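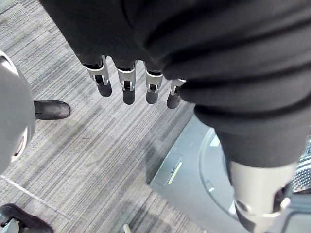
Unit 4: Drape, Bending and Crimp in Woven Fabrics

Course: Introduction to Textile Materials
Instructor: Fouzia Qureshi
Lab supervisor: Junaid Usmani

Read before the lab session. Bring the balance sheet from Unit 3. Fabric codes (Okeke, Cikura, Markimum) are the same as on the sample rack.

4.1 Terms

Drape: the way a fabric hangs under its own weight when part of it is supported and part is free.

Bending length: a measure of how far a strip can reach past an edge before its own weight pulls it down to a set angle. A long bending length means a stiff fabric for its weight.

Flexural rigidity: the resistance of the fabric to bending, with the effect of weight taken out. Two fabrics can have the same bending length and very different rigidity.

Crimp: the waviness of a yarn caused by its path over and under the crossing yarns.

Shear: the change of angle between warp and weft when the fabric is pulled on the bias.

4.2 Why fabric folds

Paper and cloth of similar thickness behave differently when hung over a ball. Paper bends in one direction and then resists bending in a second. Cloth bends in both, and the extra area is taken up in folds. The difference is mainly one of shear. In paper the fibers are bonded to each other. In a woven cloth the yarns can turn slightly at each crossing, so a small square of fabric can become a small diamond without tearing or buckling.

Shear stiffness depends on the number of crossings per unit area, the pressure at each crossing, and the friction between yarns. A plain weave has the most crossings for a given yarn count. A satin has fewer, and the same yarns in a satin will usually give a softer hang. Finishes that glue yarns together raise shear stiffness sharply. Washing out a starch finish lowers it again.

Fold shape also depends on direction. Most fabrics are stiffer along the warp than along the weft, and both differ from the bias. A circular sample hung from its center will therefore rarely give evenly spaced folds. Record the direction of each fold as well as the number of folds.
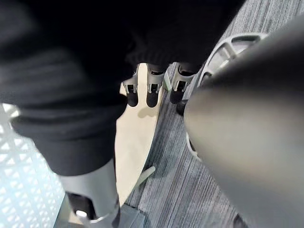
Figure 4.1. Diagonal folds in a black fabric covering, with gray metal segments behind it ending in rounded black rubber tips.

4.3 Cantilever method

The strip is laid on a flat platform and pushed slowly past the edge until its tip meets a line drawn down from the edge at 41.5 degrees. At this angle the bending length is taken as half the overhang.

c = L / 2

where c is bending length in centimeters and L is overhang in centimeters.

Flexural rigidity follows from

G = W x c x c x c

where W is the mass per unit area in milligrams per square centimeter. G then comes out in milligram centimeters. Multiply grams per square meter by 0.1 to get W.

Worked case. Cikura has a mass of 80 grams per square meter. In the warp direction the overhang is 6 centimeters.

W = 8
c = 3
G = 8 x 27 = 216 milligram centimeters

Note that c is cubed. A reading error in the overhang is roughly tripled, as a percentage, in the result. Most of the scatter in last term's reports came from the overhang reading. Very little came from the balance.

Precautions:
Cut strips parallel to the yarns. Pull out one yarn as a guide before cutting.
Keep strips away from the selvage.
Test each strip face up and face down, at both ends, and average the readings.
Do not iron the strips.
If a strip twists so that its tip is not level, read the midpoint of the tip. If the twist is severe, note it and use the hanging loop method in Appendix B.

4.4 Drape coefficient

A circular sample is placed on a smaller circular disk so that the outer ring hangs free. Its shadow is cast straight down and the shadow area is measured.

Drape coefficient = (shadow area - disk area) / (sample area - disk area)

The value is given as a percentage. A perfectly rigid sheet gives 100. A perfectly limp one would give 0, though no real fabric reaches it. The coefficient says nothing about the shape or number of the folds. Two fabrics may share a coefficient and look quite unlike each other on a table or a sleeve.

Naheed Rana's data set from the upper-level course (copies on the shelf by the sink) pairs drape coefficients with fold counts for all rack fabrics. Compare your own values with it after you have finished your calculations.

4.5 Crimp

Crimp is found by marking a length on the fabric, removing the yarn, and straightening it under a light tension.

Crimp % = 100 x (yarn length - fabric length) / fabric length

Worked case. A warp yarn taken from 1,000 millimeters of Okeke measures 1,225 millimeters when straight.

Crimp = 100 x 225 / 1,000 = 22.5 percent

High crimp in one direction usually goes with low crimp in the other. Stretching the cloth along the warp straightens the warp and pushes waviness into the weft, a process called crimp interchange. It is the reason a fabric under load narrows across its width before the fibers themselves have stretched by any useful amount.

Tension must be enough to remove the waves and no more. Too little leaves residual crimp, and too much stretches the yarn. Use the Sturkero tester at the setting given on the card for each yarn.

4.6 Coated and knitted fabrics

The formula for G holds for coated fabrics, but the face and back readings may be far apart. Report them separately. Markimum is coated on one side and should be treated in this way.

Knits curl at the edges and are poor subjects for the cantilever. The loops open and close under small loads, so bending and stretching are hard to separate. Use the drape coefficient for knits and omit section 4.3.

4.7 Problems

1. Find G for a fabric of the same mass as Cikura with an overhang of 4 centimeters.
2. Show that doubling the mass per unit area at constant G reduces the bending length by a factor equal to the cube root of 2.
3. Explain why a bias strip gives a different overhang from a warp strip of the same cloth.

Hand in problems to Danish Yousafzai. Bushra Mirani has the key to the sample rack.

Reading for Unit 5: chapter on abrasion, first half, omitting the section on pile fabrics.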